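3. Acquisition des démonstrations 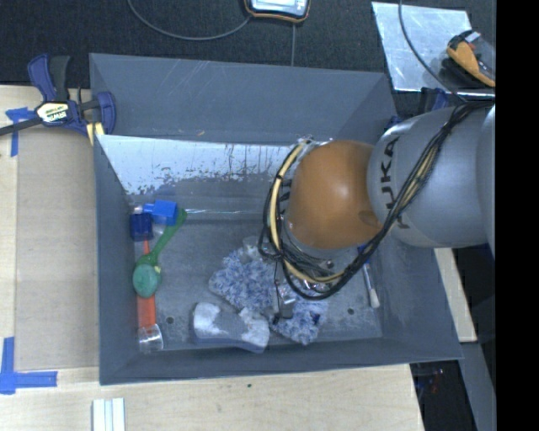 3.1. Poste de travail

La figure 2 montre le poste utilisé pour l'ensemble des démonstrations de saisie en vrac. Un bras KUKA travaille dans un bac gris à parois inclinées, posé sur un plateau en bois clair et maintenu au niveau du rebord par des serre-joints. Le bridage du bac est nécessaire au téléguidage : lors des essais préliminaires, un contact appuyé du doigt contre une paroi suffisait à déplacer le bac de plusieurs millimètres, ce qui invalidait le recalage entre la caméra fixe et le repère de base du robot. Les câbles du préhenseur forment une boucle autour de l'articulation orange et masquent en partie celui-ci dans la vue fixe. Cette occultation est conservée dans les données, sans retouche ni recadrage.

Les objets sont choisis pour leur diversité de forme et de rigidité. Le bac de la figure 2 contient notamment un article en microfibre bleu et blanc, un bloc de type éponge, un outil fin semblable à une brosse et plusieurs petites pièces colorées regroupées du côté gauche. Les objets souples posent la difficulté principale, leur géométrie après contact n'étant pas prévisible à partir de l'image initiale.

3.2. Modes de démonstration

Deux modes ont été comparés. Dans le premier, dit kinesthésique, l'opérateur déplace le bras à la main en compensation de gravité et commande la fermeture du préhenseur par une pédale. Dans le second, il reste à distance et pilote l'effecteur au moyen de l'interface Vistard, qui transmet une consigne de vitesse cartésienne à six composantes. La chaîne logicielle Ellow assure dans les deux cas l'horodatage des images, des positions articulaires et de l'état du préhenseur. Les consignes dont la norme dépasse le seuil de sécurité sont saturées, et l'événement est inscrit au journal.

Le mode kinesthésique fournit des trajectoires plus lisses en espace libre. Il présente en revanche deux défauts pour l'apprentissage visuel : la main de l'opérateur entre fréquemment dans le champ de la caméra, et les efforts qu'il exerce sur le bras se confondent avec les efforts de contact. Le pilotage à distance a donc été retenu pour le corpus principal. Les démonstrations kinesthésiques servent uniquement à initialiser la phase d'approche.

3.3. Protocole

Chaque démonstration débute bras dégagé, au-dessus du bac. L'opérateur désigne un objet cible, exécute l'approche, ferme le préhenseur, puis remonte jusqu'à la hauteur de dégagement. La durée est limitée à 60 secondes ; au-delà, l'essai est interrompu et étiqueté comme échec. Les échecs ne sont pas écartés, car ils alimentent le classifieur de réussite décrit en section 4. Entre deux essais, l'objet saisi est relâché au-dessus du bac sans position imposée, de sorte que l'agencement évolue au fil de la session.

Le corpus ainsi constitué comprend 1226 démonstrations, produites par 4 opérateurs. Parmi elles, presque 600 ont pour cible un objet déformable. La répartition entre opérateurs n'est pas uniforme, et l'indice d'opérateur est fourni au réseau comme variable de conditionnement lors de l'entraînement, puis fixé lors de l'exécution.

3.4. Segmentation et filtrage

Les trajectoires sont découpées en trois phases (approche, fermeture, retrait) à partir de la vitesse verticale de l'effecteur et du signal du préhenseur. Nous reprenons le critère de Söderlund pour la détection des pauses, avec une fenêtre glissante raccourcie. Les pauses situées en phase d'approche sont supprimées ; celles qui précèdent immédiatement la fermeture sont conservées, l'opérateur y corrigeant souvent l'orientation du poignet. Les segments obtenus sont ensuite rééchantillonnés à pas constant et convertis au format Emadard, commun aux expériences de la section 5.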